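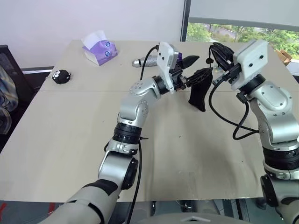

**Notebook, bimanual cell, Plodside laboratory**
Entry by P. Mangundap. Read and initialled by L. Michiels.
March

Purpose of the session: to establish whether the revised handover rule improves the turning and folding of single socks, compared with the rule in use since the Irnesbridge visit. Under the old rule, the second arm closes as soon as the first reports a stable grasp. Under the revised rule, the second arm approaches and then waits until the opening of the sock has been located twice in succession at the same place, within tolerance. The change was proposed by Sanne Geerts and written into the controller by Luuk Michiels.

**Set-up**

Both arms were homed and checked before work began. The left arm carries out the pick and presents the sock; the right arm approaches from its own side. Black socks were used throughout, as these gave the poorest results in the earlier series. The household objects at the far side of the table were left in position, in accordance with the protocol for cluttered backgrounds. The blind was left partway down, as daylight is one of the conditions under examination.

The policy was trained on 2299 demonstrations. No further training was carried out between the two blocks, so that any difference may be attributed to the handover rule alone. Each block consisted of 200 attempts. The order of attempts was drawn in advance by Murray Gilchrist and was not disclosed to the operator until the start of each block.

**Observations, first block (old rule)**

The left arm picked reliably. Most failures occurred at the second grasp, where the right hand closed on both layers of the cuff and the sock could not then be opened. This agrees with the account in the Irnesbridge notes. A smaller number of failures arose when the sock turned on the first gripper after lifting, so that the opening faced away from the second hand. The controller has no means of noticing this under the old rule and proceeds regardless.

Estimates of the opening were least steady when the cuff hung across the white housing of the opposite gripper. I had expected the contrast to help. Mr Sarmiento is of the opinion that the model is following the edge of the housing, and has asked for the saved estimates so that he may look into it.

**Observations, second block (revised rule)**

The double-layer grasp became markedly less frequent. The wait is noticeable and the whole movement looks hesitant, but the second hand, once it closes, more often closes on a single layer. The turned sock remains a difficulty. The arm now stops and waits, as instructed, and the attempt ends when the time limit is reached. For the purposes of the record these have been entered as failures, although no fabric was dropped or pulled.

There were 2 stops by the safety monitor in this block, both during the approach of the right arm. The log gives excess torque at the wrist in each case. The arm was returned to its home position and the attempt repeated under the same number, with a note in the margin of the run sheet.

**Remarks**

1. The time limit was set for the old rule and is too short for the revised one. Results should not be passed to Segers until both blocks have been scored with the same allowance for waiting.
2. The routing of the cables at both wrists is to be reviewed before the next series. Luuk considers that the loops are within the permitted length. I should prefer to see this measured.
3. Scoring was done by one person. A second scorer, working from the recordings and without sight of my marks, is required before any figure is quoted outside the laboratory.
4. Sanne suggests a short regrasp for the turned sock – lower it to the table, release, pick again by the cuff. The Fliltitz library already contains a lowering routine which could be adapted.

**Actions**

- L.M.: extend the time limit and record the old value in the configuration file.
- C.S.: examine the estimates near the gripper housing and report on whether masking is worthwhile.
- M.G.: second scoring of both blocks.
- S.G.: draft of the regrasp, for discussion before it is run on the arms.
- P.M.: transfer the run sheets to the shared folder. Done, 16.40.

*Added later, L.M.:* Time limit extended. The old value was also written into the start-up script, where it took precedence over the configuration file. Both have now been changed, and the script carries a comment to that effect.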